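Toy storage > Basket or bin for the loose blocks?

lccori
I'm Leidy Ccori, I run the Yupanqui playroom. We want one basket on the white table for the small shapes. Trying this one first.

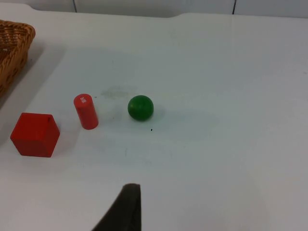
Last edited by lccori, Monday 4:12 pm

The shapes get mixed up with the train pieces every week. Is woven OK for this or should I buy a plastic bin?

grititz
Plastic. Woven ones catch crumbs and you can't wipe them out. I threw out 2 last year.

teria_mom
Disagree. Ours has held up fine and it's quieter when kids drop things in. Shake it out over the trash once in a while.

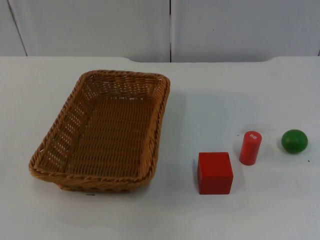

I'd keep it low and open like that so they can see what's inside. Deep bins get dumped on the floor.

grititz
They dump the low ones too.

vustik500
Does the ball go in with the rest? Mine rolls under the couch if it's left out.

lccori
Yes, everything goes in together. The ball is the one we lose.
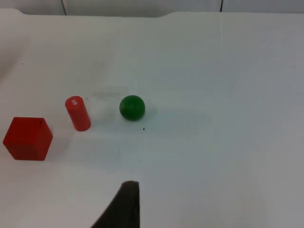

Red cube, red cylinder, green ball

teria_mom
Run your hand along the outside before you decide. If a strand is sticking out it will snag sleeves.
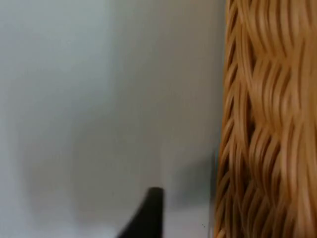
A little sandpaper takes care of the rough ends. Don't cut them too short or the weave starts to open up.

grititz
Or buy the bin and skip the sanding.

lccori
I'll keep the basket through April and see how it does. Bin after that if it gets gross.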